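Wiltix woven storage baskets, set of two
Reviewed by Perrine Leclerc, 13th August

My sister-in-law Solène Jacquet believes every problem in a house can be solved with a basket. After two years of saying no, I gave in and ordered the Wiltix pair. The problem was the front room, where toys, chargers and unpaid bills had formed a kind of sediment.

They arrive nested and smelling like a hayloft. The smell lasted until I stopped noticing it, so call it a week. The weave is tight and the rim doesn't snag sweaters, unlike the Bodin set I had before, which ate two cardigans and a scarf.
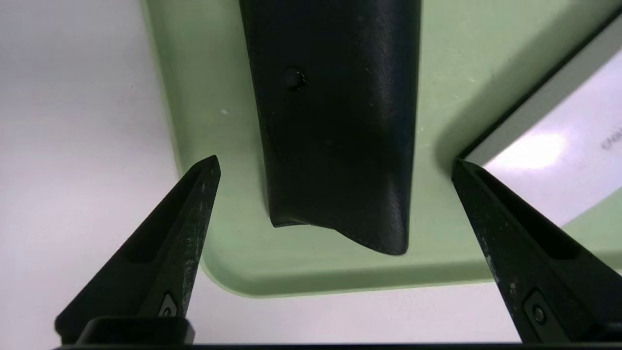
Black, matte and a little leathery up close.

Capacity is where Wiltix gets poetic. The box promises room for "a busy family's essentials" – mine must be a very idle family, as the first one filled up before lunch. Magazines fit if you stand them up. A folded throw fits if you sit on it. Board games don't fit at all, and I have tried every angle known to geometry.

Cleaning is a chore. Crumbs go into the weave and stay there, and the leaflet recommends "a soft brush," sold separately. I use an old toothbrush and a bad mood.
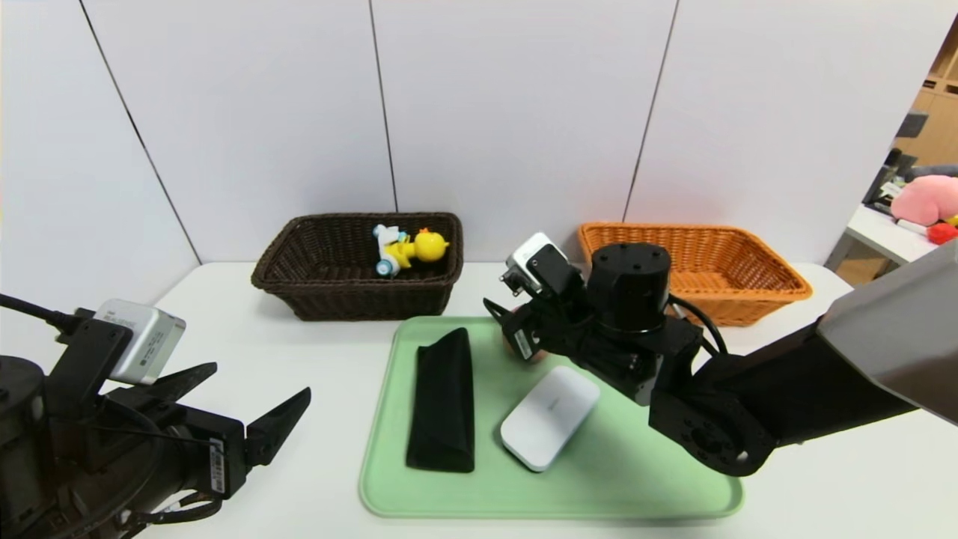

Dark brown weave, rolled rim, duck on a scooter.

The handles are my real complaint. There aren't any. You carry the thing by hugging it, which is fine for a duck and less fine for 100 loose crayons on the stairs.

Would I buy them again? Probably, on sale. Solène has already ordered a third set and says I'm using mine wrong.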